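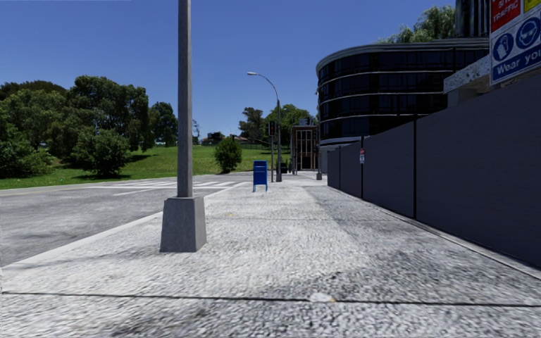
Figure 1. Sidewalk, roadway and hoarding wall (computer rendering).

Unit 6 – Public Reaction, Social Media and the Reporting of Safety Concerns

Course handout, Digital Culture and Public Opinion
Clarnness Institute of Media Studies
April 2020

Purpose of this unit

This unit considers how doubts about the safety of a new public attraction arise online, how they spread, and how they are taken up by news outlets. Students should already have read the Unit 5 handout on trending topics. The terms introduced there are used here without further definition.

By the end of the unit, students are expected to be able to trace a safety concern from its first appearance in a comment thread to its treatment in a published article, and to separate what was known at each stage from what was assumed.

6.1 The case

The case for this unit is the Clondell skywalk, a glass-floored walkway between two wings of a shopping center. In the week of its opening, a visitor posted a short video clip in which a cracking sound could be heard as a child stepped onto one of the panels. The clip was shared widely on the Clatis platform, and within a day the walkway was among the platform's most discussed subjects.

The operator replied that the sound was a recorded effect, installed for entertainment and described on a sign at the entrance. Many users accepted this. Others asked whether a sound effect of this kind might hide a real warning, or cause a crowd to turn back suddenly. The second question received little attention at first, although it later became the main point raised by the building inspectors.

Students should note the order of events. The most serious concern was not the one that made the clip popular. It appeared in a reply, well down the thread, and reached the press only after several articles on the sound itself had been published.

6.2 Kinds of comment

The course reader contains 2,000 comments from the original discussion, with user names removed. For classroom use they have been sorted under the scheme proposed in the Mitsotakis-Vlachou report, which recognizes the following types:

Alarm. The writer states that harm is likely or certain, usually without giving a source.
Inquiry. The writer asks for information, such as load limits, opening hours or rules for children.
Testimony. The writer claims to have visited the site.
Humor. The writer jokes about the danger or about those who fear it.
Dismissal. The writer holds that the concern is exaggerated.

A single comment may belong to more than one type. Humor and alarm are often found together, and the report advises coders to record both – a joke about falling may still express a real fear. Testimony should be handled with care. Of the comments coded as testimony, 37 describe features that the walkway did not have.
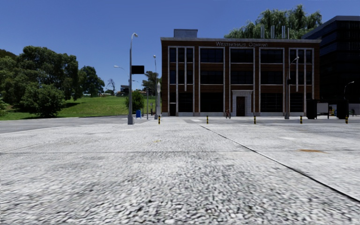
The difficulty for a reporter is that these types do not travel equally well. Alarm is short and easy to quote. Inquiry is often more useful to the reader but makes a weak headline, and testimony must be checked before it can be printed. An article that quotes only from the first type will give a false picture of the discussion, even when every quotation in it is accurate.

The phrase "users are concerned" deserves particular attention. It gives no indication of how many users are meant, where they live, or whether they have any knowledge of the site. Students should mark each use of this phrase, or of a similar one, in the assigned articles and consider what evidence the writer has offered in support of it.

6.3 The operator's response

The operator issued its first statement on Clatis and a longer one on its own website. The two differ in tone. The first is informal and treats the matter as a misunderstanding. The second gives the date of the last inspection and names the standard applied to the glass. Most press coverage quoted the first statement only – it was available sooner and was easier to find.

6.4 Assigned work

Read the 3 articles in the course reader and both of the operator's statements. Prepare a written timeline showing when each claim first appeared and who made it. Where the source of a claim cannot be established, this should be stated plainly.

Timelines should not exceed two pages. They are to be submitted through the course site before the first seminar in May. Late work will be accepted only under the terms set out in the general course regulations.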